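Setting up a two-arm table-laying cell in a shared workshop

Before you start: you'll want two small arms that you already trust not to fall over, a tabletop you don't mind drilling, three panels for walls, a length of grooved metal rail, and a free weekend. I did mine on a bench at Flunmont, the shared workshop I pay far too much of my wages to, and most of what follows is what I'd tell anyone at the next bench who asked.

The job I set myself was laying one place at a table. Mat, plate, cup, cutlery. It sounds daft until you try it, and then you find out how much of it is cloth (cloth is horrible!) and how much is simply keeping two arms out of each other's way.

Step one: build the box first

I know, you want to bolt the arms down and watch them wave. Put the walls up first. White panels at the back and both sides, and a white top to match. I ran my first tests on an open bench in December, and every time somebody walked past in a bright jumper my object finder got excited about them. Plain walls sorted that in an afternoon.

Get the light even before you do anything else. Soft shadows are fine. Hard ones will be picked up as things, and you'll spend an evening watching a gripper try to grab the shadow of a cup.

Step two: raise the front and cut the openings

The arms stand at the front, on a raised platform, each with its base let into a rectangular opening. Cut the openings a bit bigger than the base needs. My first pair were a lovely snug fit and I was ever so proud of them, right up until I had to get a connector out from underneath and couldn't fit a finger down the side. The second pair took me ten minutes with a jigsaw and they're ugly and I love them.

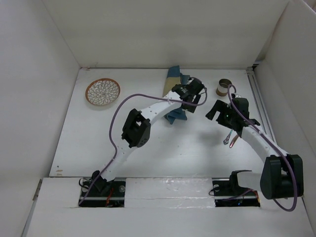

Spacing is the bit I got wrong twice. Too close together and the elbows argue; too far apart and neither arm can help the other with the cloth. What worked for me was clamping the bases down loosely, switching the power off, and moving both arms by hand through every reach I could think of. Back corners, middle, right up against each wall. Mark where they touch. Then shift the bases, do it all again, and only drill when you've run out of ways to make them bump.

Step three: cables

Leave slack. More than that. A bit more again. I route mine along the outside of the arm with a big lazy loop at the elbow, and purple cable is worth having if you can get it, as it's easy to spot against white when you're checking for snags. Tie it near the wrist and let the rest move.

To check the loops, fold each arm up as small as it'll go, then stretch it right out, then turn the wrist both ways. If a cable goes tight at any point, stop and give it more. I killed a connector by deciding it was "probably fine", and the replacement took 17 days to reach me from Bognár, which is a long time to look at a one-armed robot.

Step four: choose your things

Start with crockery and cloth that look nothing like the table. A plate with a strong rim colour is a gift, because the rim is what you'll be gripping and it's what you'll be looking for. Cups should be short. Tall ones tip, and then they roll, and then you're lying on the workshop floor with a torch.

For the cloth, don't begin with it flat. Scrunch it up, drop it and let the arms deal with it, or you'll end up with a program that only works on laundry that's already been ironed.

Write down where things start, too. I keep a scruffy notebook with a page per run, and out of my first 100 goes I had 69 where everything ended up more or less where I'd wanted it. The rest were nearly all cloth. I'd never have spotted that without the notebook, I was blaming the plate!

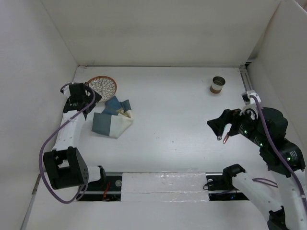 Krisztina Dobos wrote in to say that she had the same trouble with cloth until she stopped pinching it in the middle. Go for a corner or a folded edge, she says, lift it a hand's width, let it hang, and only then bring the second arm in. She also slows the second arm right down for the last little bit, so it doesn't bat the cloth away as it arrives.

I tried it her way the same evening and I've kept it. The hang is the clever part. Gravity does half the unfolding for you, and the second gripper gets a nice obvious edge to aim at.

Step five: teach the order

Mat, then plate, then cup, then cutlery. Do it in that order every time while you're learning, even if it's dull. The mat tells you where everything else goes, so if it lands crooked, stop the run and start over. Don't let the arms carry on and lay a beautiful crooked place.

I use Ondeck to record the moves and Grelar to play them back (both written by people at our workshop, so don't go hunting in the shops). Whatever you use, save each item as its own little piece. When the fork goes wrong, you want to fix the fork and leave the plate alone.

Forks deserve a grumble of their own. They're thin, they're flat to the table and the fingertips have to come almost all the way down to get hold of one. Set your lowest height with a scrap of card under the fingertips, then take the card away. Do it again whenever you've had the gripper apart.
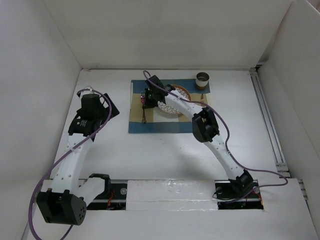 Written by the bench keeper, Flunmont shared workshop
Wednesday, March 4, 2026

Step six: run it slowly, then a bit less slowly

First full run at the lowest speed you can stand, with a hand on the stop button. I mean on it. Watch the elbows and the cables, leave the grippers to get on with it, as that's where your eyes will want to go and it's hardly ever where the trouble is.

If that goes well, do it again at the same speed. I make myself do 18 slow runs before I touch the speed setting, which my bench neighbours find hilarious. Then nudge it up a little and go back to watching elbows.

When something does go wrong, change one thing and run it again. Mine was usually the mat. Check the tape on the platform while you're in there, give the tabletop a wipe, and switch everything off at the wall before you reach in.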